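The Water at Fimby

The man from Iordache wanted 800 for the bottle and said it would cure my knees. I asked him what was in it. Spring water, he said, from above Fimby, where people lived long and slept well.

I had been to Fimby. Half the town was coughing.

"That was in June," he said. "The water is weaker in June."

My aunt had bought five bottles already. She kept them behind the flour and took a spoonful at night, and she swore her hands had stopped shaking. I watched her hands. They shook – maybe less, maybe I was tired. She told me to sit down and stop looking at her like a tax inspector.
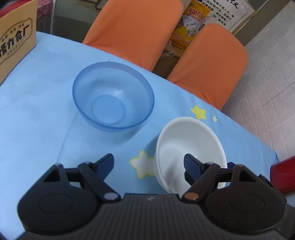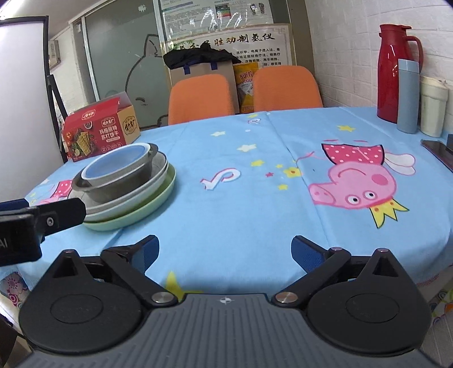 Blue cloth on the table, orange chairs behind it.

So I took one bottle to the pharmacist in Indport, who held it up to the window and smelled it and gave it back.

"Water," she said.

"Good water?"

"Water."

I rode home with it between my feet. My aunt was waiting with the spoon, and she asked what the pharmacist thought. I said she hadn't been sure. Then my knee hurt on the step, the left one, and I held out my hand for the spoon.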